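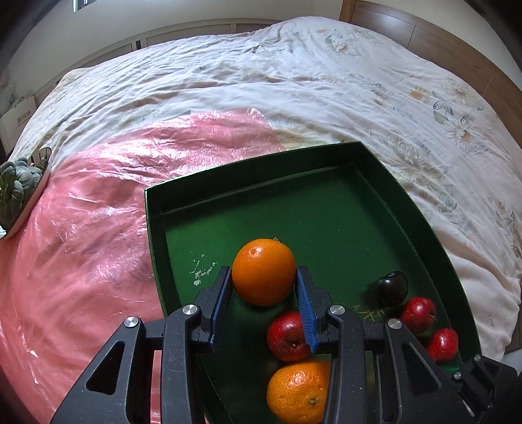
手しぼりのジューサー「Dulel」を使っています

書いた人：Anitha Salian

私は朝にオレンジジュースを飲む習慣があります。子どものときからの習慣で、日本に引っ越してからも続けています。紙パックのジュースも便利ですが、私には少し甘すぎます。それで、手でしぼる道具を買いました。Dulelというレバー式のジューサーです。値段は2000円でした。七月に買って、今まで使った感想を書きます。私の日本語にまちがいがあるかもしれませんが、許してください。

Dulelは本体と受け皿とレバーの組み合わせです。半分に切った果物を、切り口を下にして本体に置き、上からレバーを下ろします。箱に入っていた説明書は絵が中心で、文字はとても少なかったです。外国人の私には助かりましたが、夫は「洗い方がどこにも書いていない」と不満を言いました。たしかに書いてありませんでした。

買う前に比べたもの

電動のジューサーも考えました。店でCetettiという会社の製品をさわらせてもらいました。音は思ったより静かで、力がいりません。手首が弱い人にはこちらがいいと思います。でも部品が多く、コードも短くて、私の台所ではコンセントから遠い場所にしか置けません。値段もDulelよりかなり高かったので、やめました。

昔からある、ガラスの山の形の道具も持っています。果物を押しつけて、ぐりぐりと回すものです。これはよくできた道具ですが、毎朝使うと私は手のひらが痛くなります。種が全部いっしょに落ちるのも困ります。今はレモンのときだけ使っています。

しぼった感じ

レバーを下ろすとき、はじめは軽く、途中から急に重くなります。この重くなるところで止めてしまうと、ジュースがまだたくさん残っています。私は最初の週、いつもここで止めていて、「あまり出ない道具だな」と思っていました。ある水曜日に友だちが遊びに来て、私の横から体重をかけて押したら、ずいぶん多く出ました。腕の力だけで押さないで、少し前にかがむのがコツのようです。

ただし、最後まで強く押しすぎると、皮の油が出て苦くなります。苦いのが好きな人もいるでしょうが、私の娘は一口でコップを返しました。受け皿に落ちる音が、さらさらからぽたぽたに変わったら、そこでやめます。

大人のコップに一杯作るのに、オレンジは2個使います。小さいものだと足りません。果物代のことを考えると、ぜいたくな飲み物だと思います。日曜日以外はコップの半分にして、残りは炭酸水を入れることにしました。これはこれでおいしいです。

果物の選び方について

道具のレビューですが、果物の話も少し書かせてください。同じ道具でも、果物で結果が大きく変わるからです。

私は駅の向こうのKarnachという八百屋で買います。店の人に教えてもらったのは、見た目の色よりも重さで選ぶことです。同じ大きさなら、手に持って重いほうに水分が多いそうです。皮がふかふかして浮いているものは、むくのは楽ですが、しぼるとがっかりします。

冷蔵庫から出してすぐのオレンジは固くて、レバーも重いです。私は寝る前に台所のテーブルに出しておきます。忘れた朝は、まな板の上で手のひらで転がします。転がすと少しやわらかくなる気がします。科学的に正しいかどうかは、私にはわかりません。

りんごやプラムも家によくありますが、Dulelではしぼれません。りんごは固すぎますし、プラムは種が大きくて、レバーが途中で止まります。一度プラムでやってみて、壁まで汁が飛びました。説明書にも、かんきつ類だけに使ってくださいという意味の絵があります。私はその絵を、りんごにバツがついた飾りだと思っていました。 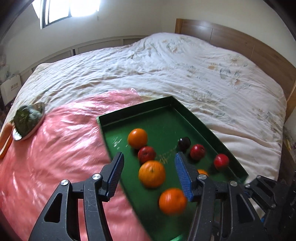
洗うときの不満

いちばん言いたいのはここです。本体の穴が小さくて、果肉がつまります。すぐに水で流せば取れますが、朝は急いでいるので、流しに置いたまま出かけてしまいます。帰ってくると果肉が乾いて、スポンジでは取れません。私は古い歯ブラシを一本、専用にしました。

レバーのつけ根のところにも汁が入ります。ここは分解できません。ぬるま湯をかけながらレバーを何回も動かすと、中の汁が出てきます。洗ったあとは、レバーを上げた形で乾かします。下げたままだと次の日にすっぱいにおいがしました。

食器洗い機に入れていいかどうかも、説明書ではわかりませんでした。メーカーの窓口にメールで聞いたら、8日後に返事が来て、「受け皿だけ可能です」とのことでした。返事はていねいでしたが、もう少し早いとうれしいです。

大きさと置き場所

高さがあるので、うちのつり戸棚には入りませんでした。今は炊飯器のとなりに出したままです。レバーが横に出ているので、通るときに袖が引っかかります。左ききの人は、本体を逆向きに置けば同じように使えます。夫は左ききで、毎回くるっと回して、もどさないで行ってしまいます。

足の裏のゴムはしっかりしています。でも、台がぬれているとすべります。私は下に薄いふきんをしいています。

重さは、ちょうどいいと言う人と重すぎると言う人がいると思います。ネットのレビューを17件読みましたが、意見が分かれていました。軽いと押すときに動きますから、私はこの重さでかまいません。ただ、姉のRajuの道具（Rajuは道具の商品名です。姉の名前ではありません）を借りたときは、もっと軽くて、片手で棚から出せました。そのかわり、しぼるときに本体をもう片方の手でずっとおさえる必要がありました。

どんな人に合うか

毎日しぼる人で、台所に道具を出しておける人なら、満足すると思います。音がしないので、家族が寝ている朝六時でも使えます。私にはこれが大きいです。

たまにしか使わない人は、ガラスの道具で十分です。手首や肩に痛みがある人は、店でレバーを下ろしてみてから決めてください。グレープフルーツも入りますが、大きいものは四つに切る必要があって、きれいにはしぼれません。

私の点数は、しぼる力は満点、洗いやすさは半分より少し下です。交換用の受け皿が別売りであれば、もう一枚買いたいのですが、今のところ見つかりません。売っている店をご存じの方は、コメントで教えてください。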